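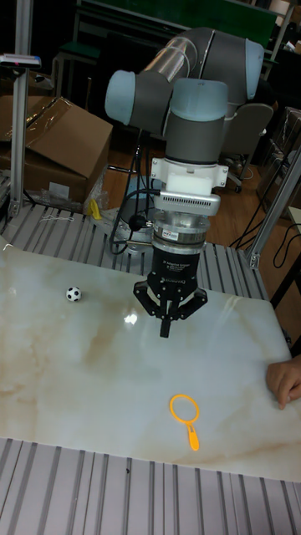
The gripper, the small football and the orange toy magnifying glass on the students' table.

Our class went to the open day of the Hrynyshyn workshop on 30/03/2026. I was glad that the students let us stand near and ask many things. The tour was given by Llinos Kemeys, who teaches the robotics club there. Their project is called Garkora, and the task sounds easy: pick up small toys from a smooth table.

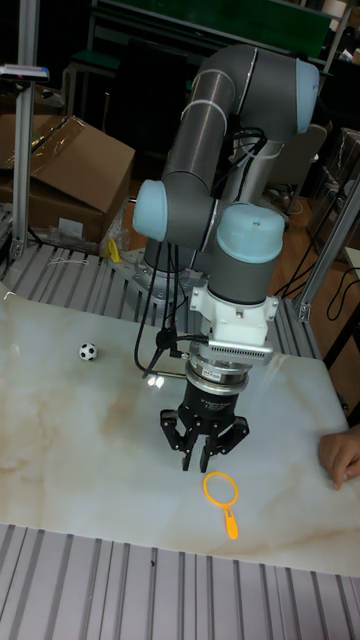

Fingers open over the magnifying glass, with the ball further to the left.

Danylo Kostiuk explained to us how they plan each movement. A flat thing is harder than a ball, he told us, for the fingers have little to hold. The club has saved 200 attempts until now and wants to reach 2000 before September. I asked if this is boring. He laughed and said that only the writing of notes is boring.

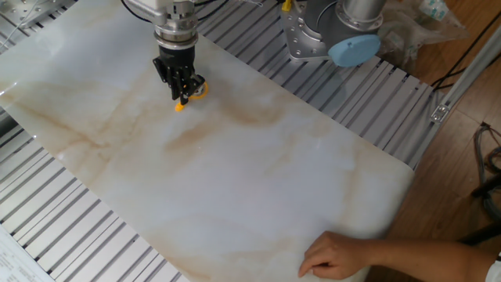
Questions from our group

Loubna Amrani wanted to know who may join. The club takes beginners, and they meet two evenings a week. Tamara Sirko has already put her name on the list.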